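Firnutari – README

Firnutari is a small command-line tool that copies photos from a card or folder into a dated library and sends a chosen set to a web gallery. It was written to replace the transfer button in Pilla, which handles one picture at a time and can't be told where to put it.

What's in this release

The test library holds 2806 photos. Of these, 1098 are raw files with a matching JPEG, and 401 have missing or damaged date fields. The damaged ones are there on purpose, so please don't repair them. Everything was shot in Losthorpe and may be reused with credit.
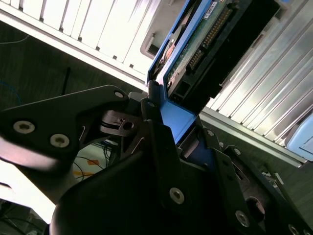
Firnutari keeps its index apart from the photos. The index goes in your home folder unless you set index_path, and it can be rebuilt at any time with the rebuild command. If your library is on a server drive in a caddy, like the blue one here, give the mount point in full and leave off the final slash. Drive letters work on Windows but have had less testing.

Settings are read from one plain text file. The ones most people change are target, batch_size and on_duplicate. The default batch size is 700. Lower it if uploads time out – Ginting in particular drops long sessions.
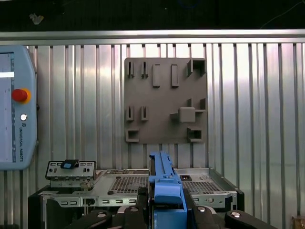 What happens if two photos have the same name?

Firnutari compares their contents. If they match, the second is skipped and noted in the log. If they differ, both are kept and the newer one gets a number at the end of its name.

Known problems

Captions longer than one line lose their line breaks on upload. Albums inside albums are flattened. Canceling with Ctrl-C during a copy can leave a .part file behind,

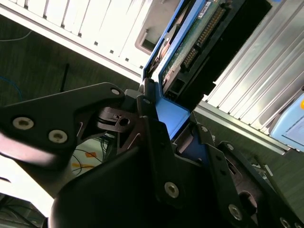
and the next run will remove it only if the source card is still mounted. Otherwise delete it by hand. Video files are copied but never uploaded.

Henk Van Leeuwen wrote the date parser and looks after the Windows build. Bug reports should include the log and the settings file – take your gallery password out first.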